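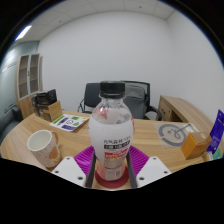
Afiq Sumampouw
Finishing bench and office fittings, Kidusholm workshop

7 September 2020

Drinks on the desk, continued from the March pages.

The drink bottle with the black cap and the red band on the label is now the standard drink for this notebook. In March I used whatever was standing near, and later I could not compare anything, because each cup had a different foot. The bottle is easy to buy again and it stands well on the dark red disc. The label is Chinese and I cannot read all of it, but the first characters seem to be 元气森林, so I write this down for whoever has to buy the next ones.

Question for today is the same as before: does the Vetix oil on the desk top need a disc under every drink, or only under the hot ones? The office people ask me this and I would like to give one answer and stop.

What I did. I took the offcut board which got the same oil as the desk, same day, same number of coats. I rubbed back one half with 800 paper and left the other half as it was. Then I wet the foot of a bottle under the tap and put it on the bare oil, no disc. Weight with the drink inside was 373 g on the small scale. I left it for 8 hours. Next to it I put a second bottle, also wet, on a disc.

Result on the half I did not rub: a pale ring, not closed, like a letter C. It went away with a dry cloth and a little patience. On the half with the 800 paper the ring is closed and darker, and it is still there as I write. I think I opened the grain too much and did not give oil again after. That is my mistake in the preparation, so please do not read it as a fault in the oil.

Under the disc there was no mark. But the disc itself was wet on the lower side when I lifted it, and this I did not expect. Water runs down the bottle, then over the edge, then it creeps back under. If somebody leaves the disc a whole weekend we will get a bigger ring than from the bottle alone. Discs should be lifted and wiped in the evening. I will put this on the paper for the office.

Mugs: not tested today. A mug has an unglazed ring at the foot quite often, and it can scratch when it is pushed and not lifted. In March I had 3 scratches on the old board, all in the same direction, toward the person who drinks. I want to do this again with the new oil, but first the board must be sanded.
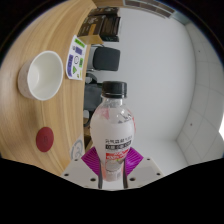 Shinji Hoshino thinks I make it too complicated. He read the March pages and today's notes at lunch and said that a desk in use will get rings, that oil is chosen so one can repair a small place without stripping the whole top, and that I should spend the time on a repair instruction and not on discs. He also asked why I let the wet board stand in the sun side of the room, because the heat alone can change the color of the oil.

About the sun he is right, and I moved the board to the shelf by the door. About the discs I agree only half. To repair a small place is easy for him and for me, but the people at the desk will take the blue spray from Mernov, and this spray takes the oil away together with the ring. I have seen the cloth after.

Still to do:
Oil the sanded half again, thin, wait one night, repeat the bottle.
Mug test with pushing, on a clean board.
Ask Riis if their cork sheet can be cut round to go under the discs we have. The cork should be smaller than the disc, so the water drips free at the edge.
Write the repair instruction in short words. Shinji will check it.
Hide the blue spray.

The closed ring I leave on the offcut for now. I marked the date on the back with pencil, please do not plane this piece.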